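Freestanding tub, regrets so far?
Bathroom remodels > Tubs and showers
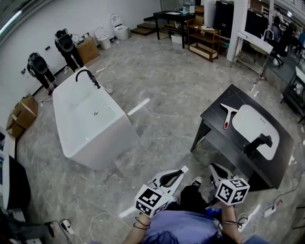 himside_tub wrote:
We have up to 1,000 dollars left for the tub end of things and my wife wants freestanding. I want to be able to clean behind it without hiring a child. Everyone photographs these from the good side and then you own one and meet the other three. I do like the white rectangular one with the tall black gooseneck at the far end, and the black faucet on the oval sink matches, so somebody was thinking. But is that faucet going to splash?

Posted 13 November 2018

Stubbs_W wrote:
Tall spout like that, yes it splashes. Ours does it until there's 9 inches of water in there. Towel on the floor, move on with your life.

sella40 wrote:
Disagree. Ours is just as tall and stays dry. Turn it down a notch, Warrick, you don't need to fill it like a fire truck.

Stubbs_W wrote:
I have a 40 gallon heater and a short window.

T. Ruawai wrote:
Forget splash. Look at the squeegee by the sink - that's your future. Dark marble-look tops show every drop. I wipe mine more often than I wipe the kids.

himside_tub wrote:
The vanity has an open shelf too. I assume that's for dust.

M Hiebert wrote:
Baskets. Two of them, no lids.

sella40 wrote:
Leave a hand's width between tub and wall and a flat mop gets through. We left less in October and there's a sock back there now.

himside_tub wrote:
Quote came in at 1,032 before delivery. Going to go measure the mop.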